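The machine came with the lease, and so did the smell of the place, and on the first of the month I got the keys to both. Merurton Sorting, unit four, behind the tile warehouse. One cell, one arm, and a three-ring binder with coffee rings on every page through the chapter on lubrication, after which whoever had been reading it apparently gave up.

The arm was a Fesard. My aunt called it Jultska, after a cat she'd had as a girl, and so did everybody who had ever worked for her, and by the second week so did I. I told myself I'd hold out. I lasted until the morning she dropped a tray of hose fittings at my feet and I heard myself yell "Jultska, NO," at a machine, in an empty building, with the radio on.

The fault was a small one, and small ones are the worst! Every so often she'd close on a part, lift it, and the part would sort of shrug. It turned a little in her grip. You'd get maybe an hour of beautiful work and then a shrug, and then a fitting on the floor. The binder had a table for this, and the table said CHECK FINGERS, and under that, in my aunt's pencil, "which fingers, how, with what."

So I checked fingers. I wiped them down with alcohol. I put the feeler gauge in and wrote down what it said, and the next morning I put it in again and it said something else, so I wrote that down too. I ran her at half speed with the guard open and my chin practically on the bench (don't do this) and had her close on something yellow again and again, nice and slow, watching the tip come in against the side of it. Close, hold, open. Close, hold, open. It was late July and the fan was losing, and I'd gotten to where I could hear the brake release a hair before she moved. A little tick, like somebody putting down a pen.
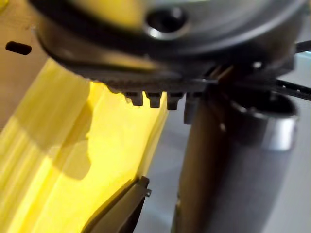

Sayaka Shimada said over the phone that I was looking at the wrong end of the arm. Everybody goes for the fingers, she said, fingers are where the trouble shows up, it's like blaming the faucet. Had I looked at the mounting? Had I put a wrench on it? How many hours since anyone had? I flipped through the binder while she waited. The last entry with a number in it was 654 hours, and there was no telling what year that was from. She didn't say anything for a bit and then she asked me if I owned a torque wrench, in the voice you'd use to ask somebody if they owned a coat.

I did not own a torque wrench. I bought one that afternoon from Sasaki's on the hill, the second cheapest, and the man at the counter threw in a little tube of the blue stuff for threads because he said I looked tired.

Here's how you do it, in case you inherit one. Power off, lock on the switch, key in your pocket. My aunt hung the key on a nail by the door and I've stopped doing that. Then you back the bolts out one at a time and lay them on a rag in the order they came, clean them, one drop of blue, and go around crosswise, a little each, like a car wheel. The first bolt I touched moved under my fingers. Not the wrench. My fingers! I sat on the bucket for a while after that one.

It was dark by the time I had her back together. I turned the key and she did her waking-up stretch, all the joints in order, base first, and I let her creep through the home routine on slow — out, down, around, back — before I'd let her near a part. Then I unhooked the teach pendant and started walking her through the low positions, the ones down near the floor that I'd been putting off.
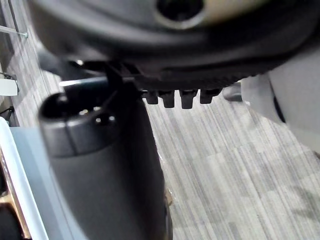

Low positions are fussy because you can't see your clearance unless you lie down, so I lay down. I'd nudge her, look, nudge her, save the point. Somewhere in there Yoshinori Noguchi came by with noodles and stepped over me and ate his standing up, and asked if she was fixed.

I said ask me after 3000 cycles.

"How many so far?"

"200."

He finished his noodles and then he started on mine. I put her on the test loop, the same part up and over and down, and we listened. Tick, lift. Tick, lift. I kept waiting for the shrug. You can hear that too, if you've heard it enough, a kind of rubbery squeak before the drop, and every time she got to the top of the swing I was holding my breath like an idiot.

Around midnight he went home. I opened the binder to the maintenance page and found my aunt's last line, the 654, her sevens and fours always a little drunk, and I wrote the date under it, and the bolts, and the setting on the wrench. In the column for remarks she'd put "J. in a mood" about a dozen times over the years. I left mine blank for now.

Tick, lift. I dragged the bucket closer and turned the radio down.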